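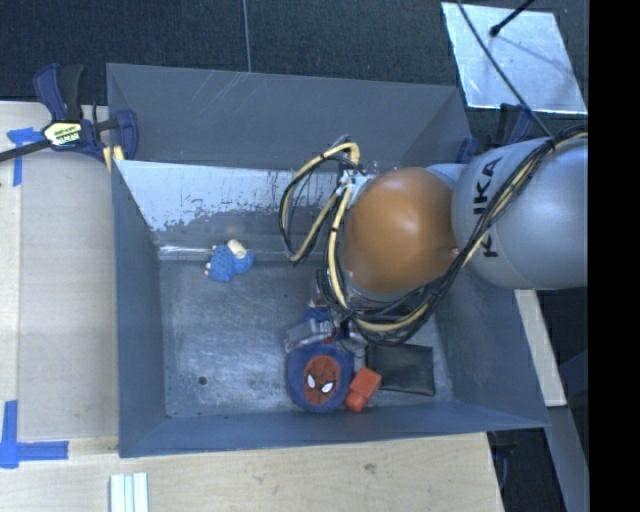 Kirsten Thoroddsen
Inspection Engineer, Cell Safety

Bin-picking kit, Fomon trial unit: pre-run checklist
February 3, 2026. Cycle counter at start: 3,964

1. Bin secured to table. PASS. Bar clamps on the rim at both upper corners. Recheck after every bin change.
2. Cable routing on arm. COMMENT. Ties present, but the bundle hangs low over the bin and crosses the link. Shorten the slack before running above 80 percent speed.
3. Free loop at connectors. COMMENT. Snag risk on the bin wall. Supplier to quote a guide.
4. Bin interior. PASS. Scuffs on floor, coating worn on far slope. Cosmetic.
5. Test items. PASS. Mixed set, including soft toy and clear packaging. Most lie toward the near wall; spread them before the timed run.
6. Emergency stop, 2 stations. PASS. Tested by Valentin Schnyder.

Result: released for reduced speed only. Items 2 and 3 to be closed before the April review.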